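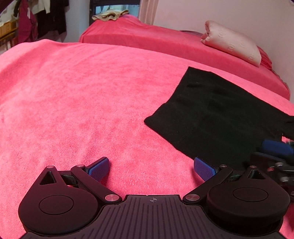
Monday, waiting for the list to be called.

Day 3 of the Brekcombe bus depot fraud trial. Piroska Kovács, former finance head at Pristard, denies forging 129 invoices.

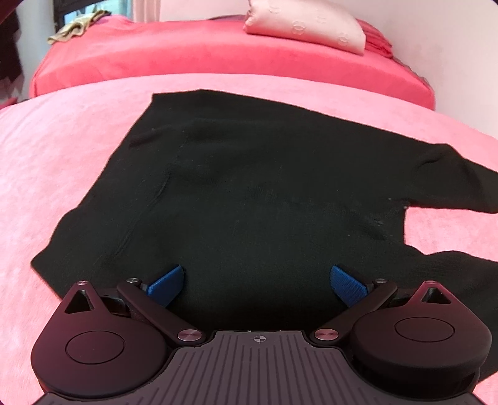 Black jumper, pink blanket. Court again at ten.

Defence says the invoices came from Iltent already signed. Judge wants the originals by Thursday.

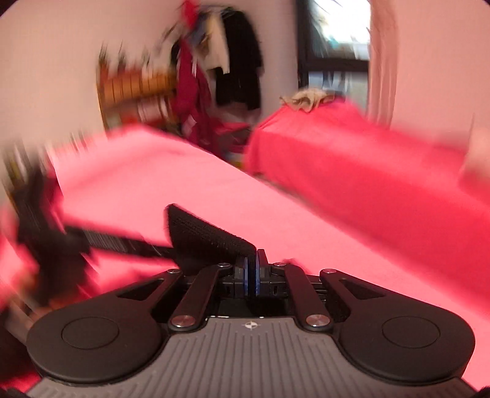 Next witness is the Dudás bookkeeper, on the missing 351 pages. I'll post from court when she's sworn in. Until then I'm typing up notes in a bedroom. Ruling on the pages in March, at best.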